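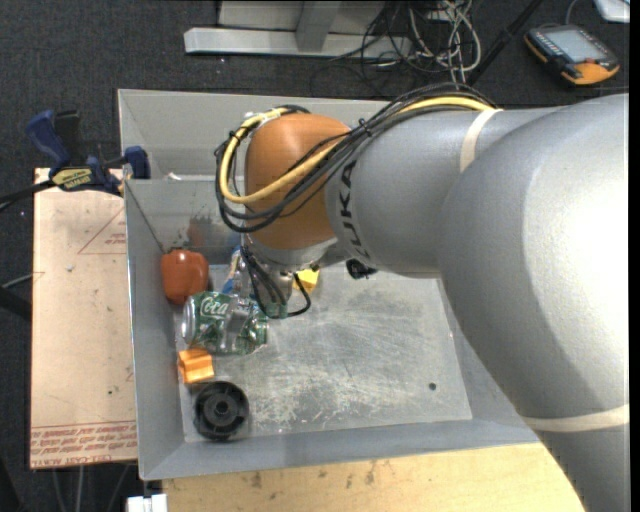
I have worked in returns and mixed goods for 12 years, the last part of it at a company called Sokell, and I think most of the talk about robots at work asks the wrong thing. People want to know how many jobs go. I would rather they asked what the jobs look like afterward, for the people who still have them.

Bin picking is dull work to explain. You have a container with unlike things in it and you take them out one at a time and put each where it belongs. On a full shift a person at our site handled 700 items. You don't think about your hands while you do it. You think about dinner, or you talk to whoever is across from you. A can, a toy, a block, some part that fell off something else. You know what each one is before you have looked at it properly.

For an arm it is hard work. Something crushed has no standard shape. Something round leaned up against a wall can only be reached from certain sides. When two things touch, the program has to decide where one stops. I have a lot of respect for the people who work on this, and I say so because the rest of this piece is a complaint.

When the first cell went in, under a project named Flalimik, we were told it would take the boring part and leave us the interesting part. What it left us was the exceptions. The easy items went to the arm and the awkward ones came to the bench, so the bench became a place where everything was awkward. The split bags, the tangled straps, the thing with no label. In the old mix you got a hard one, then a run of easy ones, and the easy ones were your rest. Take those away and the count goes down while the day gets longer. The rate they set for the bench, 434 items a shift, was worked out from the old mix. It took until December to get it changed, and that only happened after three people had asked to move to the dock.

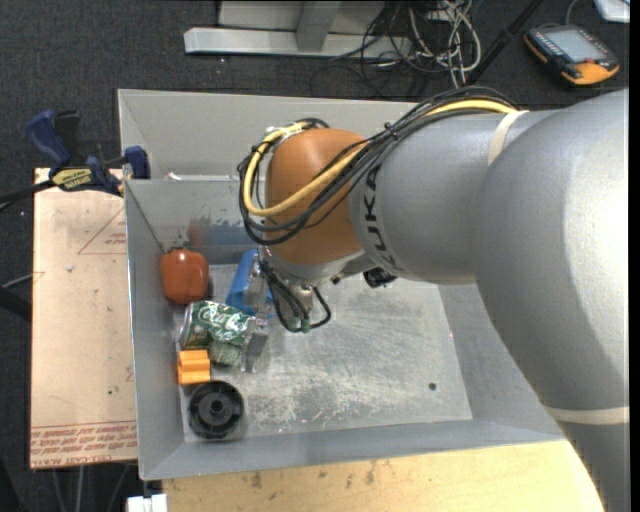

Does a robot in the picking area make the work safer?

It takes away some of the reaching and bending, and my shoulder noticed the difference within a month. It also brings in a large moving machine, so the safety depends on the guarding, the lockout routine and whether people are given time to follow it.

The time is what goes first. At a sister site in Tan, the procedure for clearing a dropped part had so many steps that the shift leads began treating it as lost output. The steps were fine. The problem was that the schedule had no minutes in it for them. If management buys a machine with a ten-step stop, the ten steps belong in the plan, the same as the electricity does.

Then there is the question of who gets to touch the controls. In our building two people were trained on the pendant and everyone else was told to wait for them. So when the cell stopped on nights, a group of adults who had run that floor for years stood there until one of the two came back from break. I understand not handing it to anybody who walks past. But basic recovery can be taught, and teaching it is the difference between working with a machine and working around one. The supplier, Firulik, offered the course for the whole crew. The quote was $3,952 and it was turned down as too expensive, in the same quarter that the lobby was repainted.

I don't want the arm taken out. My wrists are better and I don't miss the full bins at five in the morning. If there were a vote on it I would vote to keep it, and so would most of the people I work with. I just think the people at the bench should have been in the room before it was bolted down. Any of us could have told them that the easy items were holding up the hard ones. We could have told them where the crushed stuff collects, too, and which corner of a bin you always end up digging in.

Pay is the last part. My job title hasn't changed since the cell arrived. I still sort returns. I also judge which items the machine should not be given, clear its bad picks, and write notes that somebody uses to make it better at picking. That is skilled work, and at other companies it has its own title and grade. Ours is under review, and has been since spring.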